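Can a robot arm do a small sorting job at a packing bench yet?
Home and Workshop Help > Machines and gadgets

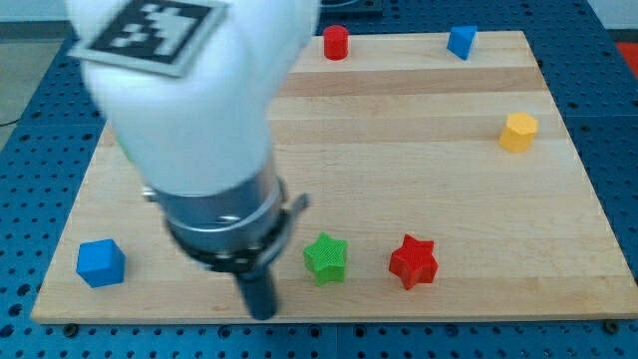 Coloured blocks on a wooden board, with the arm over the left-hand side.

Posted by benchend_14, 11 April 2023

I help run a small workshop that packs wooden toys and puzzle sets. Two firms, Skukex and Jamham, have been on at us about putting an arm on the packing bench. The job is dull and it never ends: take the mixed shapes, put each sort in its own tray, send the tray along. Our people do it while listening to the radio and having a natter.

Both salesmen talk as if it's a settled matter. Skukex sent a price of £2566 a month on a lease, which made me put the kettle on. The picture is the sort of work they want to talk about, stars and a cube and so on, spread out on a board with plenty of room round most of them. Our shapes arrive in a heap in a crate. Some are upside down, some are wedged together, and now and then there's a bit of packing paper in the middle.

I'm not against machines. We have a bandsaw and a label printer and I wouldn't be without either. But I've been told every year that the robots are nearly ready to do the washing-up, and I'm still doing the washing-up. Has anyone put one of these on real work, and did it keep going once the man with the laptop went home?

Lonia

We had one on trial last July, doing much the same thing with drawer knobs. Short version: it could do it, slowly, as long as we did half the job first.

By that I mean somebody had to tip the knobs out and spread them so they weren't touching. Once they were spread, the arm got on all right. When two were leaning on each other it either took both or took neither, and then it stopped and waited for a person. On our best day it ran 73 minutes without wanting help. On the worst it was 14. My quickest packer could clear a tray while it was still making up its mind.

Things I'd ask before you sign:

Will they run it on a crate of your own stock, tipped out by you, with their hands in their pockets?
Who comes out when it stops, and is that in the £2566?
What happens when you bring in a new shape? Ours needed a visit for every one.
How long does it take to change the fingers or the sucker on the end, and can your own people do it?

Look hard at the spacing in your picture too. The red star and the green one have a gap between them and the yellow six-sided one is well out on its own. Those are kind conditions. I'd want to see the same blocks in a pile before I believed a word about crates.

We sent ours back. I'd look again in a few years, and I would still make them tip the crate out.

Seyoum

Depends what you call ready. Mine hoovers the hall and gets stuck under the same chair every time. Wouldn't trust it with a cup.

kettle34

I'll stick up for them a bit. We have an arm that loads the same metal plate into the same press all day and it's been no trouble. It's the sameness that does it. Every plate arrives in a rack, the right way up, in the same spot. If you could get your shapes to come off the saw straight into a rack or a chute, one sort at a time, you might have a case. But then you've already sorted them, so have a think about what you'd be paying the arm for.

Price up a vibrating feeder or a set of sloping trays first. Ours was second-hand and the only clever thing about it is the on switch.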